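Gradness Activity Tray
Set-Up and Use Guide

Section 4. Preparing and Presenting the Mixed Objects Tray

4.1 Purpose of this section

This section explains how to prepare a tray of mixed objects for handling, naming, and sorting. It applies to tray activities carried out in Platholm playrooms and in home settings where the Gradness materials are on loan. Staff should read Section 2 (General Safety) and Section 3 (Cleaning and Storage) before preparing a tray for the first time.

The mixed objects tray is intended for supervised use only. It is not a free-play toy and must not be left within reach of children when no adult is present.

4.2 Before you begin

You will need:

One serving tray with a raised rim
One set of mixed objects, as described in 4.4
One soft dry cloth
One lidded storage box
The tray record card

Choose a flat, steady surface at a height that suits the child. A countertop, a low table, or the top of a play kitchen is acceptable. The tray may extend over a toy sink or similar basin, provided that it does not rock when pressed lightly at each corner.

CAUTION: Do not set the tray on a cushion, a bed, or a folding chair. Do not use a countertop next to a working stove.

4.3 Preparing the tray

1. Wash your hands and dry them fully.

2. Inspect the tray. Run a finger along the rim and across the floor of the tray. A tray with a crack, a sharp point, or a chipped corner must be withdrawn and reported to the equipment desk.

3. Wipe the tray with the dry cloth. Textured trays hold crumbs and dust more readily than smooth ones and may need a second wipe.

4. Place the tray on the chosen surface and press on each corner in turn. If the tray moves, change its position before adding any objects.

5. Open the storage box and check its contents against the record card. Do not begin the activity if an item is missing. A missing item may be on the floor or under furniture, where a small child could find it.

NOTE: Plain trays in one strong color are preferred. Patterned trays make it harder for a child to pick out the edges of an object.

4.4 Selecting and checking the objects

A mixed set should offer clear differences in shape, weight, surface, and color. Include at least one hard item, one soft item, one item with a rough surface, and one item from everyday life. Food shapes and animals are well suited to naming activities.

Check each object by hand before it goes on the tray.

6. Check cord and rope items first. Bend the rope gently and look between the strands for loose fibers, grit, or broken threads. Pay particular attention to any metallic thread, which can work free and catch on a fingernail.
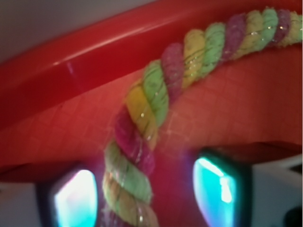 Twisted rope in purple, yellow, and light green, with silver thread wound around the strands.

7. Examine both ends of the rope. Slight fraying is acceptable if the fibers hold firmly when pulled. If fibers come away in the hand, set the rope aside for repair.

8. Check soft toys. Pull lightly on the ears, limbs, and tail. Confirm that all seams are closed and that no filling can be felt through the fabric.

9. Check natural materials such as bark, cones, or shells. Rub the surface with the cloth to remove loose pieces. Discard any item that is damp, crumbling, or splintered.

10. Check metal items. Keys must be joined on a closed ring. Use only keys that have been retired from service, and remove any key with a burr or a sharp edge.

11. Check plastic items and blocks. Twist any cap or leafy top gently to confirm that it is secure.

CAUTION: An object that fits entirely inside the choke test cylinder supplied with the kit must not be used with children under three years of age. This applies to natural materials as well as to manufactured toys.

WARNING: Rope, cord, and string present a strangulation hazard. No cord or string on the tray may be longer than 22 centimeters. Measure toy tails and pull cords in the same way as loose rope. Never tie a rope to the tray, to furniture, or to a child's clothing.

4.5 Arranging the objects

The arrangement should look casual to the child, but each object should be easy to see and grasp. Objects may touch one another. A small amount of overlap is useful in a later session, when the child is ready to move one thing in order to reach another.

12. Place the longest object first, toward the far side of the tray. A rope may be laid in a loose curve. Do not coil it tightly or knot it.

13. Place round objects close to the rim, where they are less likely to roll.

14. Place the block near the center. Lay it flat and at an angle to the sides of the tray.

15. Fill the remaining areas with the soft toy, the natural item, the keys, and the food shape. Turn these in different directions so that the child sees each one from a new side on each occasion.

16. Stand back and view the tray from the child's seated height. If any object is hidden behind another, move one of them.

A prepared tray is shown with a rope, a ball, keys, a blue block, a gray plush mouse, a piece of bark, and a toy carrot.
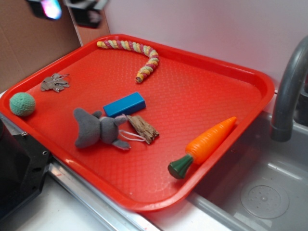 4.6 Presenting the tray

17. Seat the child so that both elbows can rest comfortably at the level of the surface. Sit beside the child and not across from them, so that you both see the tray from the same side.

18. Allow 2 minutes of looking and touching before you give any instruction. Do not name the objects during this time unless the child asks.

19. Ask for one object at a time, using its everyday name. Example: "Please pass me the carrot." Accept pointing, reaching, or speech as a response.

20. Move on to describing words. Ask for something soft, something rough, or something round. More than one answer may be correct.

21. Invite the child to return each object to the tray in any position. Do not correct the placement.

22. End the session when the child loses interest, or after 30 minutes, whichever comes first.

NOTE: The Jarman sorting cups may be introduced once the child is comfortable with single requests. See Section 5.

4.7 Clearing away

Return the objects to the storage box one by one and mark each on the record card. Soft items should be placed on top of hard items so that they keep their shape. Lay the rope loosely across the top of the box before closing the lid.

Wipe the tray and store it flat. Trays stored on edge may warp and will then rock on a countertop.

Plush toys and rope must be fully dry before storage. If an item has been in a child's mouth, place it in the wash bag and follow the instructions in Section 3. Bark cannot be washed and must be replaced.

4.8 Replacing objects

Replacement items may be ordered through the Jurkarero supply form at the back of this guide. Local substitutes are permitted if they pass the checks in 4.4. Record the substitute on the card by name and color, and cross out the item it replaces.

Full sets are inspected each July. Sets in daily use should also be inspected every 4 weeks by the staff member who signs the record card.

Continue to Section 5, Sorting Cups and Matching Cards.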